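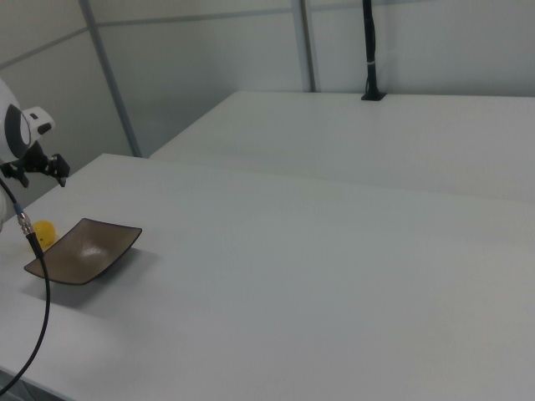
Fig. 1. Shallow serving-type tray, set at an angle on a white tabletop, with a small yellow ball beside it.

Tableware and Small Objects, Unit 3: What does a tray do?
Handout, Aug 26, 2025

The Eide catalog says a tray "contains, carries and presents." Treat that with suspicion. Containing is the weakest claim of the lot. A rim this low will stop a napkin ring. Whether it will stop a ball depends on how far you tip it, and the catalog gives no angle.

Look at the ends in Fig. 1. They curve up slightly, and sales copy usually calls that a grip. Maybe. You can't judge a grip from a photograph, so don't write in your notes that the tray is easy to lift.

Same caution for material. The color is a dark brownish gray with faint mottling, and the middle catches the light. Students in past years have written "stone," "slate" and "lacquer" with great confidence. Write what you see and stop.

The ball is outside the tray, against its upper-left end. Does that make the two a set? The Prarnosberg reader (p. 37) would say yes, on grounds of closeness alone. I don't find it convincing. Two things on a table may just be two things on a table.

For September: read pp. 35 to 37, then write 312 words on one tray you own. No adjectives from the catalog. Bring the tray.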